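About Wornside

Wornside is a small firm that helps people get rid of paper, drawers full of bits, and storage they bought to fix the first two. We work in homes and small offices in and near Felturell. There is no app and no membership, and we don't sell a course.

We should say early that we have doubts about most of our own trade. A lot of what passes for organizing is shopping. You feel bad about a closet, you buy a set of matching bins, you feel better for a weekend, and by the end of the month the bins are full of the same things that were in the closet. We have carried a great many of those bins out to people's cars.

How we started

The business began as a repair counter called Grunby, fixing lamps, zippers, clocks and whatever else came in the door. Customers kept asking for a part that they were sure they had at home and could not find. After enough of that, we started going home with them to look. The looking paid better than the fixing, so the counter closed and the name changed. Some of our older customers still write Grunby on their checks, and the bank has stopped arguing with us over it.

What we think about systems

We don't believe in color coding. We have seen it work in a few offices where one person ran everything, and it fell apart the week that person took a vacation. We don't believe in labels on clear boxes either, at least for things you can recognize through the side. Labels are for fuses, keys and anything with a date on it.

We are also not sure that being tidy makes anyone calmer. Plenty of articles say so. The ones we have read seem to end with a link to a shelf.

What we will say is that small things need small spaces, and that a shallow tray beats a deep one nearly every time. If you have to dig, you will stop putting things back. Divided boxes are fine as long as you decide what goes in them before you bring them home. A compartment with nothing meant for it will collect rubber bands and dead batteries.
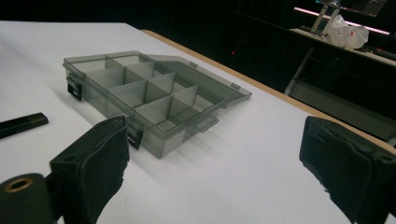

A divided box, lid open. 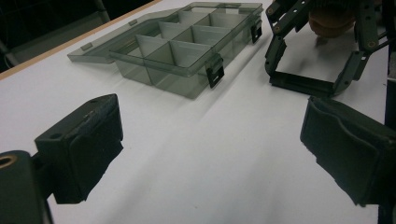

What a visit involves

A first visit lasts 2 hours and costs $100. We come to you, you pick one room or one piece of furniture, and we go through it with you. We won't do it while you are out. People ask, and we understand why, but every job we did that way ended with a phone call about a missing envelope.

At the end you get a page of notes. If we think you don't need a second visit, the notes will say so, and quite often they do. If you want one anyway, it costs the same. There is no package rate. We tried packages and found that people booked the extra visits and then made a mess to fill them.

We don't take commission from any store or brand. Now and then a company offers to send us free drawer inserts in exchange for a mention. We have said no each time, partly on principle and partly because we have nowhere to put them.

The Tetteh list

Our one piece of published work is the Tetteh list, named after the street where we had our first office. It covers 406 household items and says how long each is worth keeping, from appliance manuals to single gloves. We no longer agree with all of it. The section on cables was too strict, and the section on paint was a guess. A corrected version is due, and has been for a while. Ask for a copy and we will mark the doubtful parts in pen.

Who works here

There are 3 of us. None of us has a certificate in this. We looked into getting one and could not work out what it would teach us, apart from how to get other people certified. Between us we have worked in a hardware store, a county records office and a hotel laundry, and the laundry has been the most useful by far.

Getting in touch

Write or call, and tell us which room. Please don't clean up before we arrive.

Page last checked May 21, 2025.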